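Pairing and folding plain socks: is there any point doing it on a table?
Laundry and Clothes Care, Kisari Household Help
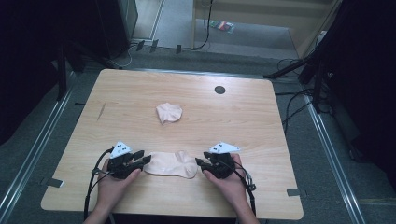

Should plain socks be folded flat or rolled into a ball if you want the cuffs to last?

Flat. Lay one on top of the other, heels lined up, and fold the pair in half or in thirds. Balling them means turning one cuff back over the whole bundle, and the elastic in that cuff stays stretched until you next wear them.

That is the advice I keep getting, anyway, and I'd like to hear from people who have tested it on their own drawers. My mother balled every sock in the house for decades and I don't remember any of us walking around with socks at our ankles. I have a drawer of beige ones, all bought in the same shade on purpose so I'd never have to match anything, and I've lately been told I should be smoothing each one out on a table before I fold it. This takes ages. A sock that comes off the line in a crumpled lump goes on the foot just as well, as far as I can tell.

So: does flat folding do anything measurable, and does it matter if the heel isn't centred? Mine always end up twisted with the heel off to one side. The drawer is a narrow one from Bindholm, if that changes the answer. I am not buying dividers.
Posted by Nilmini Nanayakkara, 10 replies, 1,079 views

Sharon Barasa

I was as doubtful as you are, so one September I split my work socks into two lots. Same brand, same age, all washed together on cold and line dried. One lot got balled, the other got folded in thirds. I kept it going through to the following winter.

The balled lot did go slack first, but only the cuff that had been doing the wrapping. I never swapped which sock went on the outside, so you could argue I rigged it. The difference was small. If you'd handed me a single sock from each lot I'm not sure I would have picked it every time. Cheap elastic gives up whatever you do to it, and I'd blame a hot dryer well before I'd blame the drawer.

On the heel: it doesn't need to be centred. There are two ways to lay a sock down. You can have the heel pointing straight up, so the foot is flat and symmetrical, or you can lay the sock on its side so the heel bulges out along one edge. The second is easier, and it's how most socks want to lie anyway. Put the other one on top facing the same way and the bulges sit together. If one faces left and the other right you get a lumpy pair that won't stand up in the drawer.

How I do it, since you asked about time:

Shake the sock out by the toe. Most of the crumple goes then.
Lay it across in front of you, one hand at the opening and one at the foot, and pull gently outwards. One pull is enough.
Leave the wrinkles at the opening, they flatten under the second sock.
Second sock on top, fold toe to cuff, then in half again if the drawer is shallow.

I'd only bother with a table if you're already standing at one. The bed works, although the socks drag on a flannelette doona cover and you end up straightening them twice. A smooth tabletop is quicker for that one reason.

Heikki Oksanen

just throw them in the drawer. if they're all the same colour what are you pairing them for? I have had 4 kids through this house and never folded a sock once

Ramesh Tiwari

Heikki has a point, though I'd want to know what his drawer looks like. Loose socks take up more room than people admit, and in a narrow drawer they work their way over the back and jam the runner. I pulled a fair few out from behind mine before I worked out why it wouldn't close.

I don't buy the "flat folding saves your elastic" line as it usually gets told. The version I read claimed a balled cuff loses its stretch after 900 wears, with no mention of who was counting or what the sock was made of. Nobody I know has kept a sock that long. Sharon's test is better evidence than that, and she says herself it was close.

What I would check is whether your pairs are really identical. Beige is a terrible colour for this. Two packets bought a year apart can look the same in the laundry and quite different in daylight, and the older ones are usually a bit shorter in the foot from washing. Lay one over the other and you'll see it straight away — that's the only good argument for the table, in my view. I run a line of coloured thread through the toe of each new batch, so I can sort by thread and skip the comparing.

As for the drawer, fold in thirds and stand them on the fold in a row. A shoebox lid does the job of a divider and costs nothing.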